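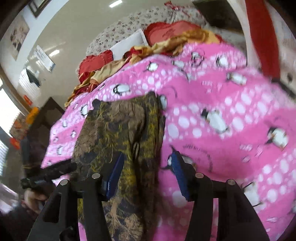

Plokell House
Room check: bedding and soft furnishings
Room 4, checked 9th January by Ans De Smet
Follow-up: Henk Prins

1. Bedding fully on the bed, nothing hanging toward the floor
No. Dark patterned cloth over the edge of the bed. Fold it and put it on the shelf, or take it to the laundry if it is due.

2. Blanket flat
No. Pink penguin blanket is rumpled. Straighten when the bed is made. Stays in this room.

3. Pillows and cushions at the head of the bed
Partly. White pillow, red pillow and the red ruffled cushion are in a pile with the yellow and red cloth. Separate them and check the ruffle for open seams.

4. Quilt
White floral quilt with the small red bow. Tug the bow gently. If it moves, sew it down before the quilt goes back on.

5. Care labels readable
Quilt yes, blanket yes. Label on the red pillow is worn. Wash cool until Henk finds the receipt.

6. Mattress cover
OK. Replaced in July, Meijer, stock no. 408.

7. Heater at least three feet from any bedding
OK. Measured from the foot end.

8. Lamp and cords
Lamp OK. Cord runs behind the headboard and gets pinched when the bed is pushed back. Henk to clip it to the wall.

9. Path from bed to door
Clear.

10. Smoke alarm
Tested, works. Battery date missing, please write it on the cover.

Result: pass once items 1, 3 and 8 are done. Recheck by Fiona Imrie. Spare pillowcases are in the hall closet, second shelf. Bag laundry from this room separately and mark it 4.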